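Workshop Tips: Keeping the Club Table Usable

These come from the Kekwood robotics club, Monday session. Most work at home too.

Pencil marks on wood. Try a clean white eraser first and rub along the grain. If gray is left, use a damp cloth with one drop of dish soap, then dry it. Do not reach for sandpaper unless you plan to refinish the top.
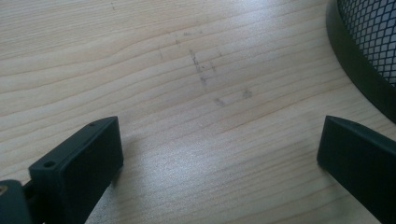 Pencil smudges on the club table.

Lay down scrap paper before anyone starts marking out positions for the gripper. Tape it at the corners. Wipe the finger pads before practice, and check the screws after every 900 cycles.

Cans make good practice objects for the Parri event. Rinse them and let them drain upside down.
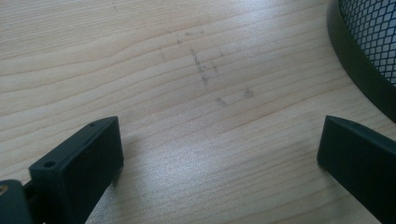 Keep a bin close to the table, and empty it the same night if any drink cans went in. 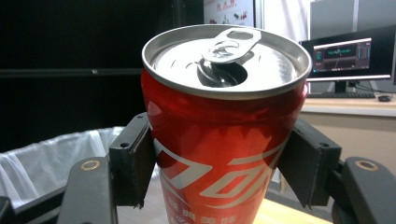
Opened can held upright, just below the shoulder.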